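Caring for Small Timber Drawers and Desktop Cabinets

Dec 14, 2023
By Godelieve Van Acker, Hesurley Household Advice Service

Residents regularly ask the service about small drawer units of the type kept on a desk, bench or bedside table. Most of the faults reported can be corrected at home with ordinary materials.

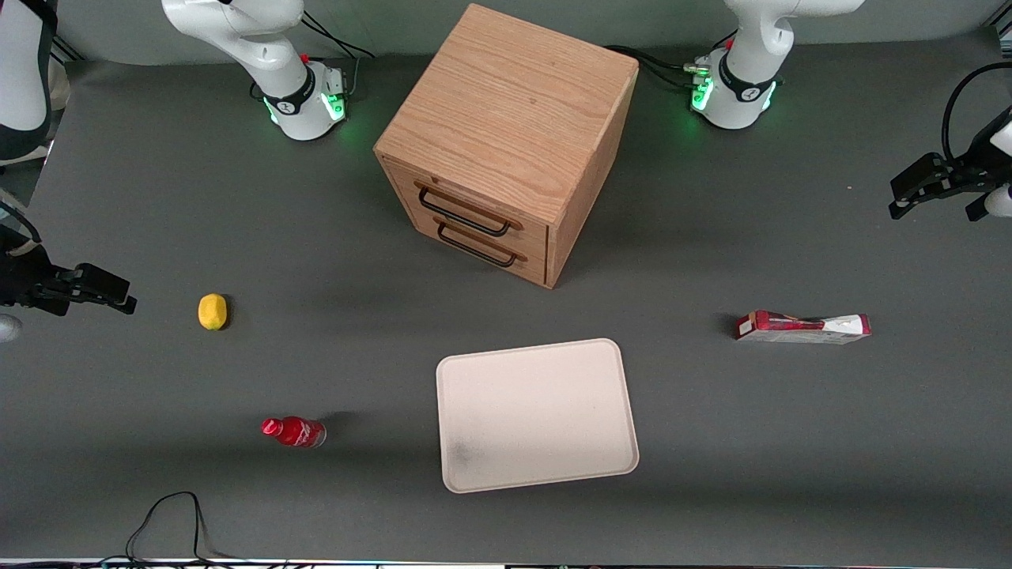
The most common complaint is a drawer that sticks. Before any timber is removed, the drawer should be taken out completely and both the drawer and the opening brushed clean. Dust and crumbs collect at the back corners, where they stop the drawer from closing fully. Once the runners are clean, rub a plain white candle along the bottom edges of the drawer sides and along the surfaces they slide on. Cooking oil should never be used. It turns gummy within a few weeks and holds grit.

If the drawer still binds, look for shiny patches on the sides. These show where the timber is rubbing. Sand only the shiny area, lightly and with the grain, and test the fit often. Timber swells in humid weather, and a drawer planed to fit in January may rattle in its opening by winter. Where the sticking is seasonal, waxing is usually enough.

Handles

A loose bar handle is generally held by two screws driven from inside the drawer. Tighten each a little at a time, going from one to the other, so that the bar is not pulled out of line. A screw that turns without gripping has worn its hole. Remove it, pack the hole with a wooden toothpick dipped in wood glue, trim the toothpick flush and leave it overnight before replacing the screw.

Metal handles should be wiped with a cloth wrung out in warm water and a drop of dishwashing liquid, then dried. Scouring pads and cream cleansers will mark a black finish, and the damage cannot be polished out.

Cleaning the surface

Dust with a soft, dry cloth, following the grain. For fingermarks, a barely damp cloth is sufficient – the surface should be dry again within a minute. Spray cleaners ought to be applied to the cloth and kept off the timber itself.

White rings left by cups are often confined to the finish. Mr Iraklis Tsolakis, who taught furniture repair at the Patwary workshop for eight years, recommends a small amount of paste wax worked over the ring with a soft cloth, left for ten minutes and buffed off. Dark rings have reached the timber and will need sanding and refinishing. On veneered pieces this work should be left to a tradesperson, as the top layer is very thin and easily sanded through.

Odours

Drawers that have been closed for a long period may smell musty. Remove them and stand them in a shaded, airy place for a day or two. Direct sun may fade the colour and open the joints. An open dish of bicarbonate of soda left in the cabinet overnight will deal with most of what remains.

Placement

Keep timber units away from heaters and out of strong afternoon light. Felt pads under the base will protect the surface beneath and should be replaced when they flatten. Heavy items belong in the lowest drawer, particularly where children may pull the upper one fully open.

Printed copies of this page may be requested from the Hesurley office by quoting leaflet 516. The companion leaflet on kitchen cupboards is number 696.

Last updated: January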